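House Rules for Shared Floors

Small robot arms have moved out of fenced cells and onto ordinary tabletops, where people work within reach of them. The written rules have been slower to follow. At Kandska, a contract laboratory that handles household goods, the first site code filled 19 pages and was seldom opened. Its replacement, adopted in January 2020, fits on a single sheet.

Araceli Lozano, who drafted the new code, began with the incident log. It held 782 entries, most of them minor: a cable caught, a jar tipped, a sleeve brushed by a moving joint. Few involved a fault in the machine. Most concerned what had been left on the table and who was standing beside it.
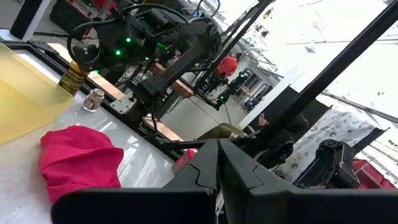
Who may stop an arm that is moving?
Anyone on the floor may stop it, visitors included, and no permission is needed. Only the operator named on the station card may start it again.

The code sets a limit of 200 millimeters per second whenever a person is inside the marked zone. Cloth, containers and bottles needed for a task are listed before work begins, and anything not on the list is removed. Cables are checked by hand at the start of each shift. An arm left without an operator for 60 seconds must be placed on hold.

Arkgate, which runs a similar floor in Skemonlow, adopted the same text in September with one change: its operators sign the station card at both the start and the end of a shift. Lozano has asked for that clause to be added to the Kandska sheet. She has also asked that the log remain open to all staff, including those who work at other benches.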